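Home | Topics | Kitchen | Garden | Ask the community | Log in

We use cookies to remember your settings. OK

Storing a lot of apples through the winter without a cellar
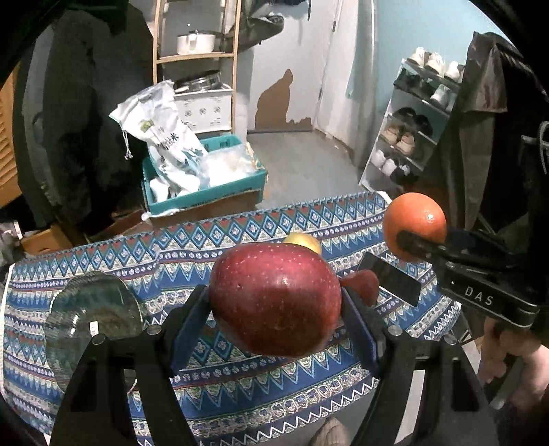

A dark red apple with pale speckles, above a patterned tablecloth.

Posted by Dolores Lindqvist

We have two old trees at the back of the lot and last fall they gave far more than we could eat. I put what was left in the garage in grocery bags and by December half of them were brown inside. The rest had gone mealy and tasted like the garage. I'd like to do better this year. We have no cellar, just the garage (attached, not heated, one small window) and a second refrigerator that is already half full of other things.

What do people keep them in? And does it matter if I wash them first? My sister says yes, my neighbor says never. I don't know the variety of either tree. One is ripe weeks before the other.

Share (11) | Save

Ansel Kowalczyk

Don't wash them until you're ready to eat them. Wiping off dirt with a dry cloth is fine.

The bags were probably most of your problem. In a bag they sit on top of each other, one goes bad, and it spreads to whatever it touches. I use shallow cardboard trays from the produce department, one layer of apples per tray, with a sheet of newspaper over each layer. Go through them every week or so and take out anything soft. Only store fruit with no bruises and with the stem still on. Windfalls go to sauce the same day.

Temperature matters a lot. You want it just above freezing. Hang a cheap thermometer in the garage and look at it in the morning and again late in the afternoon for a few days before you move anything in. Mine was much warmer than I thought on the wall next to the house – I moved the trays to the opposite side and they kept until spring. Cover the window too.

Keep them away from potatoes and from anything with a strong smell, like paint or gas cans. Apples pick it up.

Your early tree is most likely not a keeper. Early apples mostly aren't, whatever you do. Eat or cook those first and save the trays for the late ones.

3 comments

Sebastián Acuña

just freeze them. Peel, slice, lemon juice, freezer bags. Done in an afternoon

Unnur Lund

Agree with Ansel on the trays. For the refrigerator, use the crisper drawer and put the apples in a plastic bag with a few holes poked in it. They dry out and wrinkle if you leave them loose. I got roughly 80 into mine last year by taking out the upper shelf, and the late ones were still good for eating raw in February. Don't put lettuce or carrots in with them. The carrots turn bitter.

Was this page helpful? Yes (11) No (2)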